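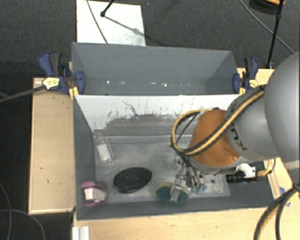 Stukham Straight-Sided Tub, grey

$28 each, or $73 for the set (two tubs and a pair of Trummer bar clamps)
In stock, ships from the shop within two business days

I've been selling storage out of my little shop for a good while now and the grey Stukham is still the one I steer people toward when they come in asking for "just a tub". It's a plain rectangle. No lid, no wheels, no moulded flowers on the side. You put things in it and you can see what you've got, and when you want the thing at the bottom you don't have to unpack a whole tower to get there.

I use mine for the odds and ends that never get a proper home - the scrubbing sponge, the clear bottle with the white label, whatever pink thing has wandered out of the laundry this week. They all get tossed in loose and I sort them when I feel like it. If you're a neater person than me you could put dividers in, but I never have!

Running them side by side

One tub is handy, two is where I think it gets good. Push them together along the long edges and you've got an in tub and an out tub, or clean and dirty, or keep and chuck. I did my whole under-sink cupboard this way last October, everything into the front one first, then across to the back one as I decided what was staying. (A depressing number of half-finished sprays, if you're wondering.)

The trouble with two tubs is they wander. You lean on one, the gap opens up and your sponge goes down it. That's why I put the set together with the Trummer clamps, the blue and black bar ones. One goes at the left end and one at the right, done up firm but not gorilla-tight, and the tubs stay where you left them. The clamps come off in a few seconds when you need them for an actual woodworking job, so they earn their keep either way.

What you're getting

Colour: grey, and only grey. I asked about other colours and was told no.
Length: 75 cm along the long side
Shape: rectangular, flat floor, open top
Weight limit: 7 kg if you plan to carry it full, more if it's staying put on a bench
Lid: none, sold separately when I can get them
Clamps: in the set only, or ask me for a price on spares

Please measure your shelf before you order. I do mean the inside of the shelf, with the door shut. I get more returns over cupboard hinges than everything else combined and I'd much rather you had a quick go with the tape measure first.

How they wear

I'm not going to tell you they stay looking new. The floor of a well-used tub goes mottled and scuffed, especially if you drag things across it instead of lifting them, and no amount of elbow grease has ever brought mine back to how it was on day one. It doesn't bother me. Grey hides a fair bit, and a tub for cleaning gear was never going to be a showpiece.

For cleaning I use warm water, a squirt of dishwashing liquid and an ordinary green scrubbing sponge. Go easy with the rough side, that's how you get the fine scratches. Rinse it, tip it up against the fence or the bath and let it drain. Don't leave wet cloths bunched in the corners for a week, or you'll be meeting that smell personally.

If something sticky has gone hard in the bottom, fill it to a couple of centimetres with warm water and go have a cuppa. It usually lifts after that. I've also used the Sundow citrus cleaner on label glue and was happy with it, though I'd try a small patch first.

Stukham or Dallier?

I stock both and people ask me this all the time. The Dallier is a nicer looking tub, no argument, with rounded ends and a softer grey. It's great on an open shelf where visitors will see it. But those rounded ends mean two of them don't sit flush, and clamps have nothing decent to grip. For the laundry, the garage or the workbench I'd go the Stukham every time. For the lounge room, get the Dallier and spend the extra.

A few things I get asked

Can I stack them? Empty, yes, they sit inside each other. Full, no, you'd be resting one on top of your bottles.

Will the clamps mark the tub? They can leave a small dent at the edge if you really crank them. A scrap of old towel under each jaw sorts it out.

Can I leave them outside? Under cover is fine. I wouldn't leave them baking in full sun all summer.

Do you sell just one clamp? I can, but you'll want two.

Postage and pickup

Postage is worked out at the checkout and yes, it's a bit steep for one tub on account of it being mostly air. Two nest together and go in the same carton for very little extra. Pickup is free, just pick that option and wait for my email before you drive over. Unused tubs can come back within 28 days, and clamps too, as long as they're still in their packet.

Prices on this page last checked Aug 5, 2021.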